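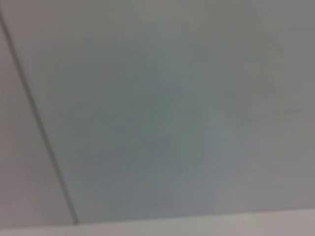 Harasym has put a robot arm to work in the bread room at its Fillside catering kitchen, and the people on the early shift have started the month with a changed set of jobs. The arm handles single pieces of baked bread and the woven baskets they are served in. The work area built for it is plain: pale panels with a thin dark seam where one meets the next, and a white table. Until this spring the same floor space held a hand-packing bench, and most of the morning's baskets were filled there between 4 a.m. and the first truck.

The company supplies breakfast and lunch service to hotels, clinics and office dining rooms. Fillside is the smaller of its two kitchens and sends out around 500 bread baskets on a normal morning. The baskets come back in the afternoon, are washed and dried, and go out again the next day.

The arm was installed by Erkik, an automation contractor, and runs on handling software called Vuvau. It ran as a trial through May, on one table and with one kind of bread at a time. Harasym says it will stay in place through the end of the year, and that a second table has been discussed but not ordered.

The early crew at Fillside has 18 people. The company says no positions were cut for the trial and that hours were held at the same level. What changed is who does what. Two packers have moved to the table as cell operators, working alternate halves of the shift. Two others have gone to the sandwich line, which had been short since winter, and one has taken on basket inspection full time.

Inspection used to be something packers did as they went. A broken strand or a loose rim would be noticed by whoever picked up the basket, and the basket would go on a shelf for repair or be thrown out. With the arm doing part of the handling, that glance no longer happens on its own, so every basket is now checked before it reaches the table. The packer who took the job said she was glad to be off the bench but had not expected so much of the day to be spent on rims.

The operators' work is quieter than packing and, by their own account, harder to get used to. They load the table, start the cycle, watch the arm and decide what to do when a piece does not go where it should. A dropped or badly gripped piece is discarded and logged. The log is a sheet on a clipboard for now, with a column for the type of bread and a column for what the operator thinks went wrong. Erkik collects the sheets at the end of each week.

“On the bench your hands are busy and you can talk,” one operator said. “At the table you're looking the whole time. By six o'clock I want to go and carry something.”

Harasym has responded to that by shortening the stretch each operator spends at the table. It began as half a shift without a change and now includes a swap every hour when staffing allows. Operators also asked for a stool and got one, though the first was the wrong height and went to the office.
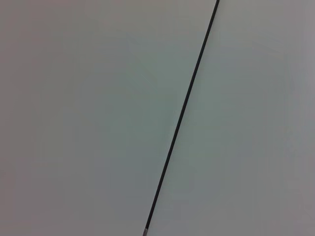 Dark line, pale surfaces: close up at the Fillside bread table.

Cleaning has turned out to be the largest new task. The old bench was scraped down, washed and left to dry, a job of a few minutes that everyone knew. The new area has joints that hold crumbs and flour, and the cleaning instructions that came with it were written for a dry goods warehouse. Fillside's sanitation crew rewrote them in the second week. The current version calls for a brush along every joint before any wet cloth is used, then a wipe in one direction, then a check by a second person with a flashlight.

The arm is switched off and locked out before anyone reaches across the table. That rule was in place from the first day. A second rule, that the gripper fingers come off for washing at the end of each shift, was added later. Changing the fingers takes a trained person, and at first only one member of the crew had been trained. Four have now done the course, including one from the afternoon crew, who handles it when the morning runs long.

Harasym gave figures for May. The arm filled 1,826 baskets over the month that were accepted and sent out, all of them small orders that call for a single item per basket. That is a minor share of what Fillside produces. The bulk of the work, including mixed baskets and anything with a napkin or a butter dish, is still done by hand on the remaining bench. The company has set a target of 100 accepted baskets per shift at the table and said it was met on some mornings and missed on others. It did not give a breakdown.

Most of the misses came from bread that varied in shape. Pieces from the same tray can differ in how far they spread in the oven, and a soft edge can fold under a finger that closes a little too far. The bakers were asked whether they could make the pieces more even. They have tried a different tray spacing, which helped with the flat items and made no difference to the rolls. A request to change the dough was turned down – the customers order that bread because they like it, the bakery side said, and the table will have to work with what comes out of the oven.

Packers who stayed on the bench have seen a change too, mostly in timing. The small single-item orders used to be done last, and they gave the crew some slack at the end of the run. Those orders now go to the table, so the bench works on larger baskets right up until loading. Several packers raised this at the shift meeting. The supervisor's answer was to bring the second break forward by 20 minutes, and that has been kept.

Pay was the other subject raised. Cell operators are on the same rate as packers during the trial, with a small allowance for the weeks they spent in training. The crew has asked for operator to be listed as its own grade if the table becomes permanent. Harasym said it would answer before the end of summer and that it agrees the job is a different one from packing.

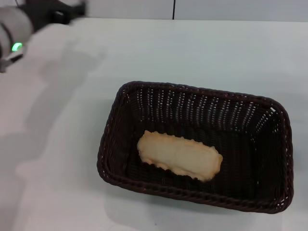
Harasym Catering | Fillside Kitchen | Bread Room and Packing Team

The baskets used at the table are the dark woven kind with rounded corners and a braided rim, and each takes one piece of bread laid flat on the bottom. Operators keep the rest of the tabletop clear while the arm is over it. The piece does not have to sit in the exact middle. Under the acceptance rule agreed with the hotels, it has to be inside the rim, right side up and whole. Early in the trial some operators were straightening pieces by hand after the arm had finished, and the team was asked to stop so that the log would show what the arm did on its own.

Light in the room was another point of adjustment. The tubes over the old bench were left where they were, and the arm throws a soft shadow on the white table as it works. Operators said it bothered them at first when they were trying to judge the color of a crust. A task lamp was tried and taken away again after it produced glare on the tabletop. The team has settled on checking color at the tray, before the bread gets to the table at all.

Training for new operators takes three shifts. The first is spent watching, the second loading and unloading with someone alongside, and the third running the table with a trained operator within reach of the stop button. There is no computer test. Trainees are asked to show a full lockout, a finger change and the end-of-shift clean, and they sign for each one. Anyone on the early crew can put their name down, and the list is on the board beside the time clock. Packers who would rather stay on the bench will not be moved without being asked.

The afternoon crew will get its first turn at the table next month. Its work is mainly washing and stacking returned baskets, and the plan is to find out whether the arm can lift a clean basket onto a stack without catching the rim. Erkik has said it will need a different set of fingers for that. The early crew has its doubts, mainly over the older baskets, some of which have lost their shape and no longer stack well even by hand.

Drivers have asked that baskets from the table be kept together on the rack so they can be loaded in order. That started last week, on the two lower shelves nearest the dock door. Baskets from the bench go above them, as before. Questions about the loading order should go to the shift supervisor before 3:30 a.m. or be left in the book by the dock.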